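Home > Forums > Laundry and Linens > Folding and Storage

Thread: Knit lounge pants that will not stay folded

mossy_teakettle
Posts: 100
Started May 28, 2018

Hello everybody, I hope this is the right corner of the forum, and please move me if it isn't! I have been reading along since we moved to Tandport and I have learned so much from you all, especially the long thread on fitted sheets, which I have bookmarked and go back to more often than I would like to admit.

My trouble is gray knit pants. I have the soft speckled kind, the ones that look like sweatpants but have a proper slanted pocket so you can wear them to the store without feeling like you just rolled out of bed. I love them dearly. I fold them on the bed because it's the only flat surface in the house big enough, then I carry them over to the dresser (a Fovel, the low one with the wide drawers) and by the time I get there they have turned back into a lump. Jeans don't do that to me. Dress pants don't do that to me.

I think part of it is how I pick them up. The cloth is so soft that when I take hold of it the layers slide apart and I get a little peak of fabric with a gap in it, and everything underneath goes wrinkly. Do you hold knits differently from other things? Or am I folding them wrong to begin with? I would love to hear how you all do it, and don't worry about being too detailed, I enjoy detail.
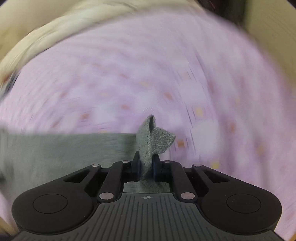
Re: Knit lounge pants that will not stay folded
hangtag_harriers
Posts: 2360

Welcome, mossy! That gap where the layers part is your whole problem, in my opinion. You have hold of a bunch of cloth, and the layers in it are all free to go their own way. With denim you get away with it, as denim is stiff enough to drag its neighbors along. A soft knit just opens up.

What I do is slide my whole hand under, palm up, with my thumb on top, and lift from the middle of the fold. It feels slow the first few times and then you stop thinking about it. My mother used to carry pie crust the same way, over the back of her hand, and I think of her every laundry day.

Also, and I say it with love, I don't think the bed is doing you any favors. A mattress gives. You smooth one side and the other side sinks. I moved my folding to the kitchen table years ago and everything comes out flatter. Wipe the crumbs first!

Re: Knit lounge pants that will not stay folded
quiltbatting
Posts: 3861

I'm going to disagree with hangtag on the table, which will surprise exactly no one who has been here a while. A bed is lovely for knits. The sheet has a bit of grab to it, so the bottom leg stays where you put it while you bring the other one over. On my kitchen table the whole pair of pants skates around like it's on ice, and then it goes off the side onto the dog.

What matters is that the bed is cleared off enough. If the comforter is pushed back and there is a good wide stretch of plain fitted sheet, you have all the room you need. I fold everything on mine and I have never had a lump worth writing in about.

Now for the folding. My way, which is by no means the only way:

1. Shake the pants out once by the waistband, then lay them down sideways across the bed, waistband to your left and legs going off to your right. (Left-handed folks, turn it around.) Don't worry yet if the legs splay apart, or if the cloth wrinkles a little where they come together at the top. Mine always do. Have a look at where the pocket opening and the seam near the waistband are sitting, and give them a pat so they lie smooth, for a pocket that is twisted at the start will still be twisted at the end and you will feel it as a hard little ridge in the stack.

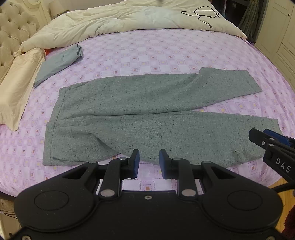 2. Bring one leg over onto the other, hem to hem. Start from the hem and work back toward the waist. If you start at the waist you end up chasing the slack down the leg and it all comes out at the ankle.

3. The seat will stick out in a little triangle. Tuck it in so you have one long straight strip. I think skipping the triangle is why most knit pants come undone.

4. Smooth with the flat of your forearm, from waist to hem. A forearm does it in one pass and hands take five.

5. Fold the hems up to just short of the waistband, leaving a finger or so of waistband showing. Then fold in thirds from the folded end. The last third gets tucked a little way into the waistband if you are carrying it far.

I have done it with everything from toddler leggings to my brother-in-law's enormous fleece things, and the only pair that ever beat me was a slippery one with a lining.

Re: Knit lounge pants that will not stay folded
mossy_teakettle
Posts: 100

Oh, thank you both, I'm so pleased to get such full answers! quiltbatting, I have never once tucked in the triangle. I thought it was just something pants did. I would push it down with my hand and hope.

Your step 1 made me laugh at myself, for I am a person who folds next to a great heap of duvet and then wonders why I run out of room when the legs are stretched out. I have a cream satin pillow too, and anything I set near it slides off sooner or later. I think the first job is to move things and give myself a bit of elbow room.

May I ask about the tuck into the waistband? Doesn't it stretch the elastic over time?

Re: Knit lounge pants that will not stay folded
hangtag_harriers
Posts: 2360

It does, a bit, if you leave them like that for months. I would tuck for a suitcase and not for a drawer. quiltbatting and I have been around on it before, and she will tell you hers are fine.

Re: Knit lounge pants that will not stay folded
quiltbatting
Posts: 3861

They ARE fine. I have a pair from before my kitchen was redone that has been tucked its entire life. But I will grant you that I wear them all through the week and nothing sits long in my drawer. If you have summer and winter sets and one lot gets put away until the weather turns, leave the tuck out.

Re: Knit lounge pants that will not stay folded
soapdish_on_the_sill
Posts: 2

First-time poster here, be gentle. I don't fold knits at all. I roll them! Same long strip that quiltbatting makes, triangle tucked in and everything, then roll from the hem up and stand the rolls on end in the drawer. I have the Flindo dividers that push against the sides of the drawer and it keeps them all upright. You can see every pair at once and you never have to lift a stack to get at the bottom one - which is how my stacks always got ruined.

The only thing I would say is that it doesn't work in a very shallow drawer. My daughter has the little Xiao nightstand and the rolls catch on the top when she pulls it open.

Re: Knit lounge pants that will not stay folded
hangtag_harriers
Posts: 2360

Glad you spoke up, soapdish! I'm not a roller myself, I find the heavier knits come out with wavy creases across the shins, and with light gray they show. But for thin ones I can see it. Are yours all cotton or do they have some stretch in them? I'd guess that makes the difference.

Re: Knit lounge pants that will not stay folded
soapdish_on_the_sill
Posts: 2

Mostly stretch, and mostly black, so I may have been getting away with it. I'll check my one gray pair.

Re: Knit lounge pants that will not stay folded
mossy_teakettle
Posts: 100

Reporting back, as promised to myself. I pushed the bedding to the far side, did the triangle, did the forearm (my arm was covered in lint, but never mind) and carried them palm up the way hangtag said. They got to the dresser in one piece! I did two pairs and then got overconfident and tried to carry both at once, and the top one slid off in the hallway. One at a time until I'm better at it, I think.

I'm going to try rolling the thin ones in July when I put the warm things away. And if anyone has thoughts on drawstrings, whether you tuck them inside or leave them lying on top, I would love to hear it, for mine always end up hanging out over the front of the drawer.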